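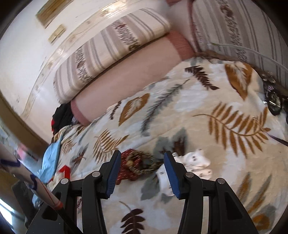
Lundow House furnishing grant: progress report, October
Prepared by Nga Ung for In-ho Kwak, Jitik Fund

1. Bedding
Textiles for the guest bedrooms were ordered from Drokudberg. Of the 78 items on the order, 50 have been delivered and checked against the packing list. The bed in the Ha room has its leaf-print blanket, a striped pillow with a floral band, and a pink bolster. The headboard cover matches the pillow fabric.

2. Outstanding items
The remaining 28 items are window and floor textiles. Drokudberg has confirmed one further shipment. Two curtain panels were returned with faulty hems and will be replaced at no charge.

3. Small items
Soft toys and fabric accessories are being sorted by room. Labels and storage bags are still needed for 4 rooms.

4. Budget
Spending is within the approved amount. Delivery charges for the second shipment will be entered when invoiced. No change to the grant terms is requested.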